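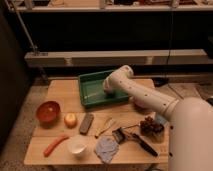 Der Tisch am Freitag, mit grünem Tablett und roter Schüssel.

Es gibt Menschen, die ihren Tisch nach dem Essen leer hinterlassen. Ich bewundere sie, wie man Leute bewundert, die im Januar baden gehen. Mein Verdacht ist allerdings, dass sie eine Schublade besitzen, über die nicht gesprochen wird.

Die Ratgeber empfehlen seit Jahren das Tablett. Alles, was herumliegt, kommt darauf, und schon heißt die Unordnung Arrangement. Ich habe das 21 Tage lang versucht, weil man angeblich so lange braucht, um sich etwas anzugewöhnen. Angewöhnt habe ich mir, das Tablett an die hintere Tischkante zu schieben, damit vorne mehr Platz zum Ablegen ist.

Bei Skallbridge kostet so ein Ordnungssystem für die Küche 230 Euro, mit Trennstegen 345. Für die Differenz von 115 Euro bekommt man also die Erlaubnis, Messer und Obst nicht nebeneinander zu legen. Der Prospekt zeigt dazu eine Zitrone, allein, auf Schiefer. Wer kauft eine einzelne Zitrone und legt sie dann auf einen Stein?

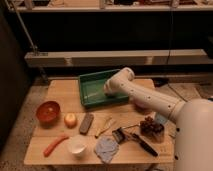 Mich stört an der ganzen Aufräumliteratur, dass sie Tische für Möbel hält, auf denen nichts passieren soll. Ein Küchentisch ist aber eine Ablage mit Beinen, und was darauf liegt, hat meist einen Grund, wenn auch keinen guten. Trauben in ihrer durchsichtigen Box gehören nach der Lehre in eine Schale, das lange Messer mit dem schwarzen Griff in einen Block und der hellblaue Becher in den Schrank. Das grüne Tablett darf bleiben, solange es leer ist. Ein leeres Tablett gilt als aufgeräumt, ein leerer Kühlschrank dagegen als Hilferuf.

Ich werde im Februar trotzdem einen neuen Anlauf nehmen, diesmal nur 14 Tage und ohne Trennstege. Die rote Schüssel bleibt draußen stehen. Irgendwo müssen die Schlüssel ja hin.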